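Fold It on the Bed
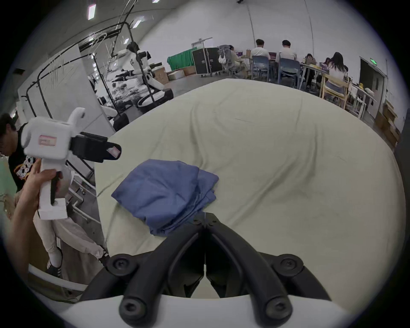
Drindomby Housekeeping Club – Opinion

I will defend the bed as the best folding table in any home! Tables are too small, counters are always a bit sticky, and a big mattress lets you spread a whole shirt out and walk around to the other side. Gladys Athumani swears by her ironing board, and we've argued over it for 2 years. So what if the sheet wrinkles? Start with the worst crumpled thing in the pile – a blue shirt, say – and tug one corner first. I love that moment.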